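Teaching a Two-Arm Handover by Remote Control

Handovers are my favorite thing to teach a robot! One arm picks up a small object, passes it to the other, and the second arm puts it down somewhere useful. It sounds simple until you try it with your own hands on the controls, and then it gets really fun.

What you need: two arms facing the same work surface, a pair of hand controllers, and a small, light object. I keep my recordings in a folder called Lalach, but any name will do.

Step 1. Warm up. Drive both arms for a few minutes without recording. Your first 12 tries will be jerky, so throw them away.

Step 2. Pick up with the left arm. Grip the object near one end and leave plenty of room for the other gripper.

Step 3. Meet low, near the middle. Bring the right gripper in from the opposite side, slowly, with its fingers open.
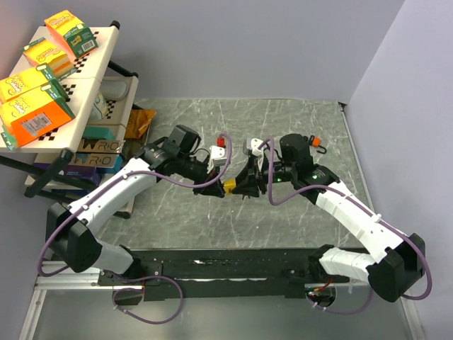
Left and right grippers meeting at the small yellow block.

Step 4. Close, pause, release. Close the right gripper first, wait a beat, then open the left. Keep that pause the same length every time (the robot will copy your habits, good and bad!).

Step 5. Save and repeat. Move the object a little between runs. I stop for a break after every 7 good ones, and my passes are much smoother when I come back.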